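How to sort out a kitchen drawer in one evening (small apartment version)

Posted 8/13/21

OK quick one, I keep getting asked for this so writing it down before I forget what I did. My kitchen at the Turcotte place has two drawers. Two. One is mine and the other one is stuck shut with paint, so everything goes in the one.

You need: a box, a damp cloth, a tape measure, a marker, drawer dividers. Maybe an hour and a half. Less if you don't stop to read old takeout menus.

Step 1. Empty it

All of it. Don't pick through while it's still in the drawer, you'll just push stuff around. Tip it out on something you can wash. Crumbs will come out too, more than you'd think. Vacuum the drawer with the thin nozzle, then wipe, then leave it open to dry while you do the rest.

Step 2. Match up the pairs and sets

Chopsticks first, they take the longest. Patterned ones are easy, plain ones are a pain. Lay them side by side and check the length, the top end, the wood color. Rubber band round each pair. Singles go in a jar for now. Give it a week, the other half might be in the dish rack or down behind the stove. After that they're plant stakes.

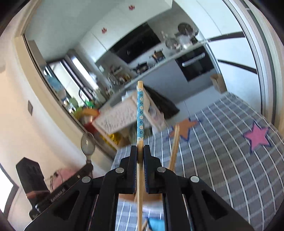
Step 3. Three piles

Every day, sometimes, never. Be fast. If you have to think it's "sometimes". If you've got four of the same peeler, keep the one you always reach for and the rest go in the box.

Never pile goes in the box, box gets taped and put somewhere annoying like the top of the closet. Mine went up there in June and I've opened it once, for a corkscrew.

Step 4. Measure

Inside of the drawer, not the front. Width, depth, and the height with the drawer closed, because the counter lip hangs down and will catch anything tall. Mine is 310 mm wide inside and 400 deep. Write it on your hand or whatever. I bought the wrong tray twice from not doing this.

Check the height in the middle and at the back as well, cheap drawers sag.

Step 5. Dividers

Options, cheapest first:

Cardboard. Free. Cut strips from a shipping box, score them, slot them together. Lasts a few months, longer if you cover it with shelf paper. Tape the corners on the ouside so forks don't snag.
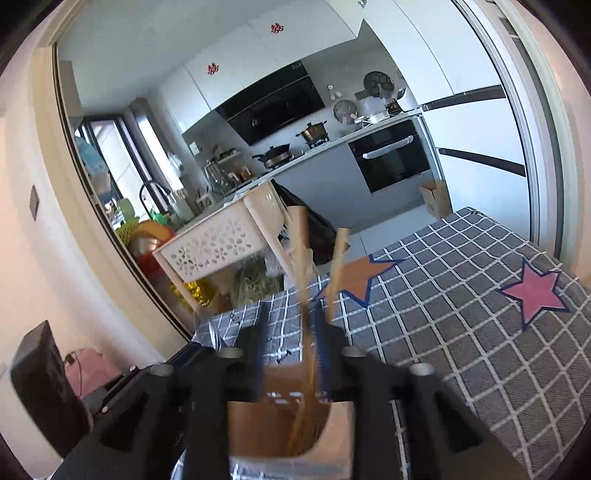

Cut the strips a hair short, a tight fit will bow up in the middle and then the drawer won't close. Long slot down one side for the long skinny stuff, short slots across the front for spoons and so on.

Spring loaded bars. I used the Skimano ones, 32 mm tall, a bit low but they hold. Put the rubber feet on a clean dry surface or they walk.

Fixed tray. Horkden does one that stretches. Good if you rent and might move. Heavier than it looks.

I ended up with the Skimano bars at the front and cardbord at the back. Ugly, works.

Step 6. Liner

Optional but do it. Stops the sliding. Fesumik sells a ribbed one on a roll, cut it with normal scissors. Let it sit flat under a couple of heavy books overnight or the end curls up. No glue! You want to be able to lift it out and shake it.

Step 7. Put back

Every day stuff at the front. Then sometimes. Leave one slot empty, something will turn up, it always does.

Do a test lay-out on the table before anything goes in the drawer. Takes 20 seconds to swap things around there and forever once it's all in.

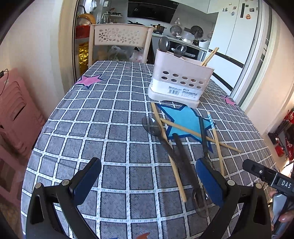
Handles all facing you. Sharp things get a sleeve or go someplace else, I don't care how careful you are. Nothing stacked more than two high or you're back digging again.

Keeping it that way

Quick wipe when you see crumbs. New thing in, old thing out. If the drawer starts catching, take out the tallest item first, usually it's the whisk.

Spice shelf next if I get time. Measurements for the bars are further down the page under Skimano, check yours before ordering.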